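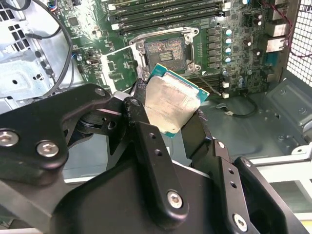 Garkville Public Library
Board of Trustees, Regular Meeting
Minutes, February

The meeting was called to order at 6:30 p.m. in the Bekadus Room. A quorum was present. The minutes of the January meeting were approved as submitted.

1. Director's Report

The Director reported that door counts for the month were lower than in January, which she attributed to two days of early closing during the ice storm. Attendance at the Thursday story hour held steady. The spring seed exchange drew 153 households, and the remaining packets have been placed in the card catalog drawers near the front desk for anyone to take.

The boiler inspection was completed without findings. A leak above the large print shelves has been patched, and the affected titles were moved to the hallway until the ceiling tile can be replaced.

2. Finance

The monthly statement was received and placed on file. An unbudgeted cost of $1,765 for the replacement of the book return was presented. Moved and seconded to pay this amount from the building reserve. Motion carried.

3. Hours of Service

The Board resumed its discussion of Sunday hours, tabled in January. The Director presented two schedules, one opening the building from noon to 4:00 p.m. throughout the year and one limited to the school term. Either would require changes to the desk rotation and an added shift for the children's room.

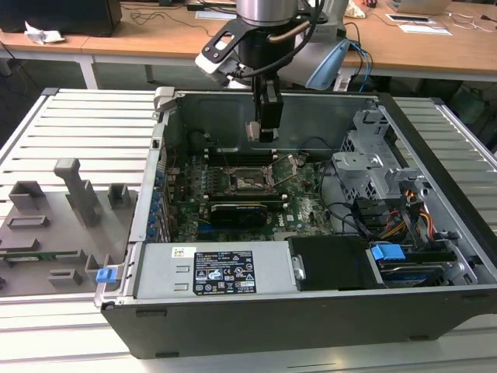 Stelios Gavalas asked that the year-round schedule not be set aside on grounds of cost alone, noting that families on the Nava side of town have no Saturday bus and that Sunday is the only day many of them can come in together. He asked that ridership figures be requested from the county before a vote is taken.

The Director agreed to make the request. Moved and seconded to table the item until the March meeting. Motion carried, with one abstention.

4. Local History Collection

The Board reviewed the offer of the Velletano family papers, consisting of 16 boxes of letters, store ledgers, and photographs. Shelf space in the basement was judged to be adequate. The donor has asked that the ledgers remain together and that the letters be closed to the public for two years. 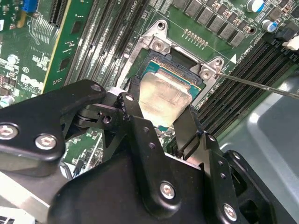 Acceptance of the papers was moved and seconded, subject to a signed deed of gift. Discussion followed on how the photographs should be listed. It was agreed that each entry will name the objects shown in plain terms, so that a picture of a computer processor in its socket on a green board, with a metal bracket around it, would be entered in those words and could be found by a reader with no technical background. Names of persons will be added only where written on the back. Motion carried.

5. Public Comment

One resident requested more benches near the east entrance. The request was referred to the Director.

6. Adjournment

There being no further business, the meeting was adjourned at 8:05 p.m. The next regular meeting will be held in March in the same room.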